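Posted 10/21/22

Renting a garden I will never sit in

I have spent 209 euros on a patio. It has a lawn, a house behind it and a bench with a cushion that needs no bringing in when it rains. It lives on my second-best hard drive, and my own patio, the one with the drain problem, is jealous.

The product is called Tollbridge Outdoors and it comes from a small firm called Jiturix. You get a simulated garden, a simulated arm with a two-finger gripper and a licence that runs until April, at which point they'd like another 209. The idea is that you try your picking-up-and-putting-down code on pretend paving before you let it near anything you had to pay for. I have a real arm, an elderly Rantala, and a real scar on a real kitchen worktop, so I was an easy sale.

Installation took an evening. The manual is 117 pages long and page one tells you to read the other 116. I read the chapter on cameras and the chapter on getting your money back.

First job was to get the gripper down near the ground and have a look through the hand camera, as you would with any new arm.
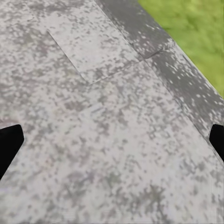

My finder script is a simple soul. It looks for edges, then for a change in colour, and it likes the two to agree. Grey on grey is where it goes to pieces. On my workbench I had cured this years ago by putting everything on a blue tea towel, and I'd quietly forgotten that the world doesn't come with one. So the first evening went on bad guesses, and the second on turning down the threshold until it believed in everything, including shadows.

I wrote to support. Lucía Benítez answered the same afternoon, asked for my settings file and told me, very kindly, that I was throwing away the depth reading before I'd used it. Quite right. I'd switched it off to save memory in a different project and carried the line across. With it back on, the script behaved itself for 300 tries with fewer mistakes than I make laying a table.

The paving texture is good, I'll give them that. Speckled, smudgy, no obvious repeats close up. The grass is less convincing and goes to green soup if you get near it. I can live with that. My code has no business on the lawn.

The wide camera comes as an extra view and I left it open on the other screen most of the week.

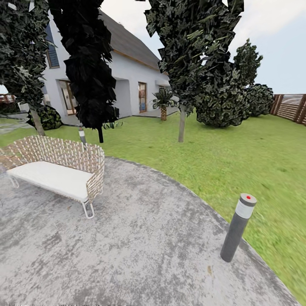
My wife asked whether we could have the bench. I looked up something similar and it was 2282 euros without delivery, so the answer is that we can have it on Tuesdays and other imaginary occasions.

Grumbles, then. Loading is slow — kettle slow, on my machine. The lens on the wide view bends everything near the sides and the correction setting is buried three menus down under a heading called Comfort. You can't move the trees. The licence check wants the internet every time you start, so no use in the shed.

I did try Erkel's free version first, to be fair to it. It has a flat grey floor and a sky the colour of an old fridge, and my script was perfect in there from the first go, so I learned nothing and felt marvellous. If all you need is to check that your joints bend the right way, save your money and use that.

Will I renew? Probably, if they let me move the trees. The Rantala is still under its dust sheet and I've promised to try the new script on it at the weekend, on the actual patio, with the drain covered.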